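May 23, 2022 | By the Jostorov data team
Filed under: Datasets / Manipulation / Two-arm

Makik Desk Items – README

Makik is a set of 1559 teleoperated episodes collected for Radwan, our method for learning two-arm tabletop skills from mixed demonstrations. Objects are school and office supplies, a pink case and a red desk lamp. Layouts are changed by hand between episodes.
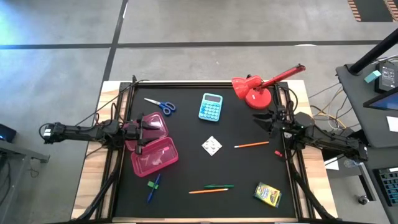
Each episode stores joint positions, gripper commands and all camera streams on a shared clock. Lengths vary – most run to some 800 steps, and failed attempts are kept and flagged.

Splits: 200 episodes are held out for testing. They use layouts that don't appear in training. Please don't tune on them.

Result so far: Radwan trained on head and fixed views together does better on lids and hinges than on the head view alone. Thin objects such as pens are still weak. We ran 20 trials per task, so treat small gaps with care.

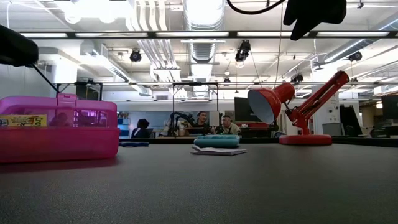 Fixed camera view: pink case, turquoise container and red lamp.

Loading: use the Cletum reader, version in requirements.txt. Older readers drop the gripper channel.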